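**List:** floor-practice
**Subject:** Re: Hand grippers on the basket line – effect on staffing and shift layout
**Date:** September 5, 2022

> We are at the same stage you were at in July. Management at our Delacroix site wants packers to spend part of each shift recording pick-and-place work with hand-held grippers, so the arm can be trained from it later. Two things I can't get a straight answer on. First, does recording time count against the packing rate? Second, what are people supposed to do once the arm takes over the light items? Also interested in bench layout if you have anything on it.

Replying on-list, as two others wrote to me privately with the same questions.

Rate first. At Flollton, recording time is booked under its own code and is excluded from the packing rate. It was not set up that way at the start. For the first weeks in July the hours went in as ordinary packing, and anyone on the grippers looked slow on the weekly sheet. If your site has not created a separate code, get that done before the first session. Correcting the sheets afterward took longer than the recording did.

Our current target is 400 accepted demonstrations per item type. Rejected ones do not count toward it, so plan for more. The usual reasons for rejection are a marker turned away from the head camera, or a grasp started before the recorder is running. Sessions are capped at 60 minutes per person. The grippers are not heavy, but the wrist is held at an angle that packing does not require, and the cap came out of complaints about that. I would not agree to anything longer.

On layout, we moved the work off the packing line and onto a long table in the Cliden room. A shared packing bench did not work, as the items had to be cleared away every time a tote came through.

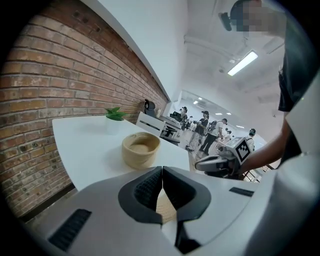

Recording table, Cliden room. Woven basket at the gripper fingers, marker cube on the second unit.

Leave the walkway beside the table open if you can. People do pass through the room, and we have not seen any rise in rejections from it. Table height matters more. Ours is fixed, and the shorter operators have asked for a platform. That request is still open.

As to what happens afterward, I can only report what is in writing. The Hindevska cell is scheduled to take baskets and other light woven goods, almost 800 units a day at present volume. That work is currently covered by two packing positions per shift. Both are to be moved to exception handling and returns inspection at the same grade. No positions are listed as cut. The document says nothing about what applies if volume drops, and I have asked for that in writing as well – no reply yet.

The practical change so far is in the type of work. Packing is paced by the line. Recording is paced by the operator, with a reset of the items between takes, and some people dislike the repetition more than they disliked the line. Others have asked to stay on it. Rotation is voluntary here, and I would push for the same at Delacroix.

One item I have no data on is refresher sessions. The vendor's plan assumes new demonstrations whenever an item changes size or material, and does not say who records them or on whose hours. If any site on this list has settled that, please post the wording.

I can send the time code definition and the session log template off-list.

–
Floor practice coordinator, Flollton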